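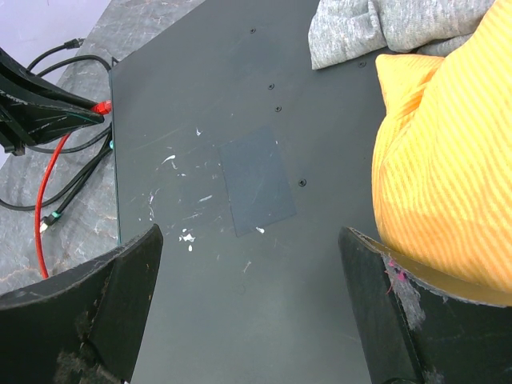
2018-10-08

Progress on the Laundry Arm: Wiring, Padding and the Matter of the Left Side

The present entry records the work carried out on the arm since the last report. Readers who have followed the project from its beginning will recall that its purpose is modest: to pick up a single piece of clothing from a flat surface, move it a short distance, and put it down again without dropping it. Folding is reserved for a later stage and will not be discussed.

The work continues to be divided between my kitchen and the shared workshop in Horemau, of which I have been a member for 3 years. Cutting, drilling and soldering are done at the workshop. Trials are done at home, where the clothes are. I am grateful to Ghassan Hakim, who holds the key on Monday evenings and has allowed me to stay beyond the posted hours on more than one occasion.

Fingers

The gripper retains its two black fingers. They were printed in the spring and have been in use ever since, and their surfaces are now worn grey in places. I considered replacing them before the winter and decided against it. The shape is sound, the tips meet squarely when the motor closes, and a fresh pair would require the closing position to be set again from the beginning.

The padding has received more attention. Bare plastic slides on cotton, and slides badly on anything with a smooth finish. Three materials were tried over the summer: bicycle inner tube, a foam sold for sealing windows, and a soft pad with a slight nap. The inner tube held well but would not let go, so that a sock would travel back with the arm after it had been released. The foam tore within an evening. The soft pad has been kept. It sheds a little and collects fibres from every garment it touches, and I clean it with sticky tape before each session.

One point remains unsettled. Nanna Ketilsson, whose own machine sorts buttons and is much further advanced than mine, has suggested that the pad should be shorter and should stop well below the tip. Her reasoning is that a hard tip slips under the edge of the cloth more easily, while the pad does the holding. I intend to test this on one finger first.

Test garments

Trials are made with ordinary household items. Striped fabric has proved useful for a reason I had not expected. In the recordings from the wrist camera, the direction of the stripes shows at once how the cloth has turned or bunched. Plain grey jersey gives much less away, and I have spent many minutes staring at a still picture of a fold, unable to say which layer was on top. Both kinds have been kept in the trials. A machine that can only manage stripes would be of limited use in this household.

A total of 218 attempts have been logged under the present settings. Of these, 156 ended with the garment lifted clear and set down again. Most of the remainder failed in the same manner: the fingers closed too high, took hold of a pinch of cloth, and lost it on the way up. Lowering the approach cures this but brings the tips into contact with the surface underneath, and the motor then stops with an error. The answer is likely to be a little spring in the mounting. I have drawn two versions and am satisfied with neither.

Wiring

I must report that the cables are still not in good order. The Siltico control board has all its connections along one side, and everything therefore arrives at the same place. Power, the motor line and the camera lead compete for the same few centimetres. On two evenings a trial was ended early when a plug worked itself loose, and on the second of these I spent an hour looking for a fault in the program before I thought to look at the cable.

The following rules have been adopted in consequence. Red cable is now used for one purpose only. Every plug is pushed home by hand before power is applied. No cable may cross the area in which the arm moves. The last of these is broken more often than I should like, and will go on being broken until the longer leads arrive from Eyvindsson. They were ordered in good time and have been delayed twice.

A small printed clip to hold the bundle would be a sensible measure in the meantime. Ghassan has offered the use of a design he made for his Muvon printer, with the warning that it snaps if it is opened in a cold room – the workshop is a cold room.

Software

Very little has changed. The program now comes to 1,713 lines, a good many of which are old attempts that I have switched off and not removed. The one addition of note is a short pause after the fingers close. Without it, the arm begins to rise while the motor is still tightening, and light garments are lost. The pause makes the whole movement look hesitant, and visitors have remarked on it.

Next steps

The shortened pad will be tried first, as it needs only a knife and ten minutes. The sprung mounting will follow once a drawing has been agreed with Nanna, who has kindly consented to look over both versions. The workshop holds its open evening in December, and I have put the arm down for a table there, on the understanding that it may be withdrawn if the cables have not been dealt with by then.

Correspondence regarding pad materials is welcome, particularly from anyone who has worked with wool. I have so far kept wool out of the trials altogether.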